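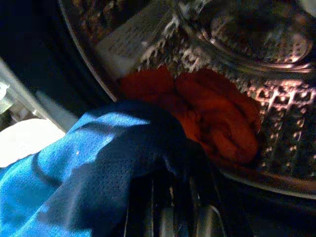

Is it normal for a house finch feeder to smell sour after a couple of weeks, and how are you all cleaning yours? I hung a tube feeder by the back steps in May and it gets heavy traffic from finches, chickadees and one pair of cardinals. I empty it when the seed clumps, rinse it with the hose and fill it again. Last week I saw a finch sitting on the perch with one eye swollen almost shut, and it didn't fly off until I was close enough to touch it. I took the feeder down that afternoon. My sister said to put the whole thing through the washing machine with the rags, but mine has a steel drum with raised diamonds and small holes all over it, and I can see seed hulls getting stuck in there for good. The feeder is a Fetis, plastic tube with metal ports. Do I need bleach or is dish soap enough? And when can it go back up?

Asked by Gemma Donati, October 2021

3 answers

Shengli Zou
Take it apart first. The ports on most tube feeders twist off or have one screw, and the gunk sits behind them where a hose won't reach. Scrub everything in hot soapy water with a bottle brush, then soak it for ten minutes in one part bleach to nine parts water. Rinse well and let it dry completely before you put seed in. Wet seed is what went sour on you. Soap by itself gets the dirt off but I would not count on it after a sick bird.

The swollen eye sounds like finch eye disease, a bacterial infection that spreads easily at feeders because the birds put their heads in the same holes. You can't treat it yourself. Don't try to catch the bird or put medicine in the water. Call a licensed wildlife rehabilitator if you see it again and it can't fly.

I would leave the feeder down for two weeks so the birds spread out. Rake up the old hulls underneath too. After that, clean it every two weeks, and more often in wet weather. Wear gloves and don't do it in the kitchen sink - I use a bucket in the garage.

Jinlong Fang
I just buy a new one every year. Cheap ones aren't worth scrubbing.

Theda Fröhlich
Agree with the first answer on the bleach. Two things to add.

If you have a birdbath, empty and scrub that at the same time. People do the feeder and forget the water, and the same birds use both.

Also look at how much you put in. I used to fill mine to the top and the bottom few inches would sit there and go moldy, mostly after rain. Now I put in what they eat in two days. I also hung a second feeder on the other side of the yard so they aren't packed onto one. No sick finches since spring, though that could be luck.

Skip the washing machine. Plastic tubes crack, and you don't want bird droppings in with your rags.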